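Planificador de agarre bimanual

Un planificador de agarre bimanual es el programa que decide dónde pone cada mano un robot de dos brazos y cómo se mueven las dos sin estorbarse. Llevo ya un tiempo peleándome con uno, el de Zosto, así que esta entrada me sale un poco de memoria y un poco de cariño (perdón por adelantado, los editores más serios de la wiki me la podarán).

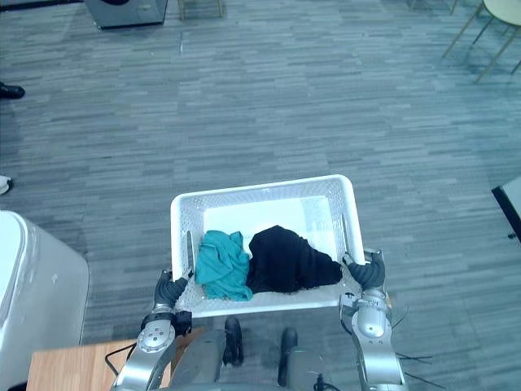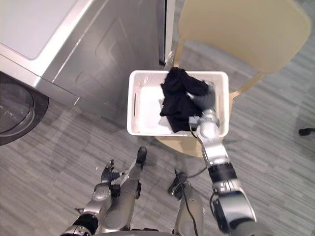

La cesta con ropa, en la primera imagen sujeta con ambas manos y, en la segunda imagen, sobre una silla y con una sola mano metida en la tela negra.

Cómo funciona

Hay dos modos. En el modo acoplado, las dos manos cuentan como una única cadena cerrada: si una sube, la otra sube con ella, y el objeto rígido marca la distancia entre ambas. ¡Aquí es donde más se sufre! Un error pequeño de calibración se convierte en fuerza contra el plástico, y por eso casi todos acabamos añadiendo un control de impedancia que ceda un poquito.

En el modo libre cada brazo tiene su propia meta y el planificador solo vigila que no choquen. Con telas me gusta mucho más, aunque la percepción se complica: una prenda oscura arrugada apenas da profundidad fiable, y la máscara de segmentación baila de un fotograma a otro.

Zosto

La primera versión la escribieron Nadège Charpentier y Knut Brinkmann en Galtside. El bucle de control va a 200 Hz y el árbol de búsqueda guarda hasta 3396 nodos antes de podar, un límite que yo subiría sin pensármelo. La versión 2 separó por fin los dos modos en módulos distintos y trajo el visor Plolska, comodísimo para repasar trayectorias.

Véase también

Cinemática de cadena cerrada
Control de impedancia
Segmentación de objetos deformables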